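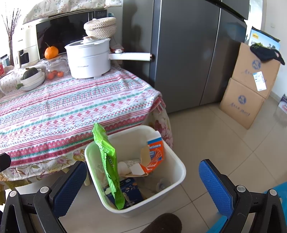 About Lirutness

Hi, I'm Fouzia Orakzai and I run Lirutness, a very small company with a very large pile of old children's television. We put on screenings, we make a podcast, and we help people figure out the name of that one show they half remember from when they were five (there was a goose? it lived in a mailbox?). If you've ever sung a theme tune to a coworker and gotten a blank stare back, you're in the right place!

I grew up in Vindon, where the local station had a Saturday morning puppet show called Wumbei. It was cheap and loud and the sets wobbled. The lead puppet lost an ear partway through the second season and they just kept going with one ear. I loved it more than anything. When the station closed, the tapes went all over the place, some to the crew, some to a storage unit, and a few to a yard sale where my aunt bought a lamp and got a box of them thrown in. So I had 9 tapes and nothing to play them on, and that was more or less the start of the company.

The first screening was in the back of a sandwich shop called Butell. I'd set out chairs for my friends and a few of their kids, and 67 people came. We had them sitting on the counter. Somebody brought their own knitted version of the puppet, also with one ear, and when the theme came on the whole room knew the words, including the second verse, which only ever aired at Christmas. I cried a little and then the player ate the tape. (We got it back. It has a crease in it now and you can see it during the cooking segment.)

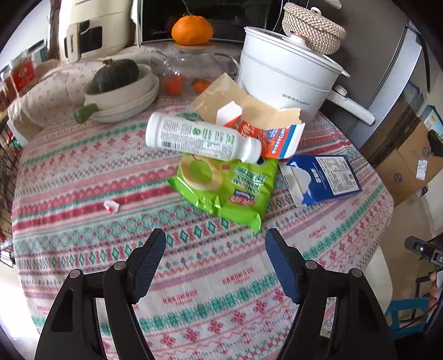 The table, with the HANDMADE cloth on it.

Charito Buenaventura joined me the following September. She'd worked as an editor on game shows and she's the one who knows how to get a picture off a tape that has spent twenty years in a garage. She also co-hosts the podcast, where she's much meaner about bad puppets than I am. Between us we've now transferred 314 episodes from eleven different shows, and we've put out 599 minutes of podcast, which Charito says is too many and I say is a good start.

What we do these days:

Screenings. Once a month at Butell, and on the road when a library or school asks us. We bring the projector. Grown-ups are welcome without kids, and quite a few come that way.

The podcast. One old episode at a time, with whoever we can find who worked on it. We've had puppeteers, a set painter, and the man who was inside the dragon.

Tape transfers. If you taped a local kids' show off the air, please write to us before you throw it out! Commercials and all, we like the commercials. We'll make you a copy for free and send your tape back.

The "what was that show" desk. Send us what you remember, however silly it sounds. We get it right nearly half the time.

We do ask permission before we show anything, and if we can't find the people who own a show, it stays on the shelf until we do. It's slow, and it's why there's still no Wumbei Christmas special on the schedule, so please stop asking Charito at the door. She's working on it.

Our next screening is 29th March, doors at ten, cereal provided. Bring your own bowl if you're picky about bowls.

Print this page | E-mail this page

Contact: Lirutness, c/o Butell, Vindon | © Lirutness. All rights reserved. | Back to top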